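Open Day Set-up Guide, Section 3: The Table Carry

I wrote this after our July open day at Bradgate, where I had to explain the same things over and over to whoever was on shift. Catherine Imrie has added her bits where I forgot something. If you're running the demo for the first time, read the lot before you switch anything on.

Before visitors come in

1. Put the table in the middle of the room, long side pointing away from the robot. The long way round is the only way it gets a decent hold.
2. Walk the route you'll be carrying along. You need 820 mm clear on both sides, and yes, that includes chairs people have "just left there for a minute".
3. Load the Teltska profile and wait for the arms to settle. Mine usually take a minute or so.
4. Press Ready on the handset. If the light blinks 3 times and goes out, start again from step 3.

Note: Rui Cordeiro keeps the spare handset in the top drawer. Please put it back!

With visitors in the room

5. Ask everyone to stand behind the tape, then take your end of the table. Grip it with your hand flat under the top and your thumb over the edge.
6. Say "lift" out loud, count one, and raise your end slowly. I like to let the visitors say it with me — children love this part.
7. Walk at the pace you'd use with a full cup of tea.

Caution: never let a visitor take your end until you've done the carry yourself first. No more than 6 people in a group.
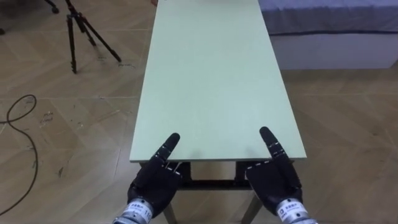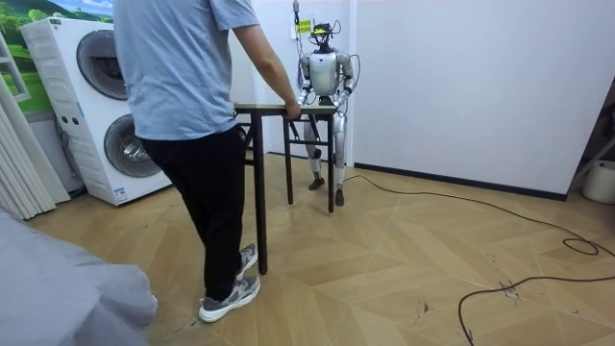

Footwear is the thing I get asked about most, and my answer is always flat soles with some grip. Sem Dekker did one carry in smooth leather shoes and slid like a skater, so we don't do that now. Trainers like the grey and white pair by the folding table are just right. Check where the black cable is lying too, before you step backwards, and if it has crept towards your path, stop and get someone to move it along the wall for you.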